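Is the Skemum in the new movie the original one or the replacement?
Asked by Teoh_reader
2 min read

I only know the Skemum comics from the trade paperbacks, so bear with me. The studio keeps saying the movie is "faithful to the original," but the costume in the trailer has the gray collar, and as far as I can tell the gray collar belongs to Pranon, who took over the name after the first one died. So which is it? And is there any point reading the early run before November?

3 replies

Meirion Eynon
10 Jan 2020

I wouldn't put much weight on "faithful." Studios say that about everything. The first Skemum wore no collar at all until issue 23, and even then it was a coloring mistake that got kept. Pranon's version came in with the 2000 relaunch, and every toy and cartoon after that used it.

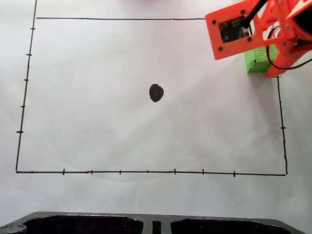
The other clue is Mimura. She's in the trailer for two shots, and she never met the first Skemum on the page. Either they've moved her back in time or it's Pranon under the mask. My money is on Pranon, with a flashback so they can claim they covered both – I've seen that trick before.

As for the early run, read the first six issues and stop. People call it a classic, but I think most of them are remembering the covers.

Helpful: 23

quietpanels

its Pranon. collar = Pranon, pretty simple

Helpful: 2

backissue_lou

Not so sure. Trailers get recut all the time and costumes get changed late. Meirion is right about issue 23, but the letters page two issues later says the collar was planned, so somebody was fibbing. I'd wait for a cast list that gives character names before buying anything. The sellers have already pushed up prices on the first Pranon issue, and that tells you what they hope, not what they know.

Helpful: 0

Shares: 2 | Comments: 3

Contact us | Back to top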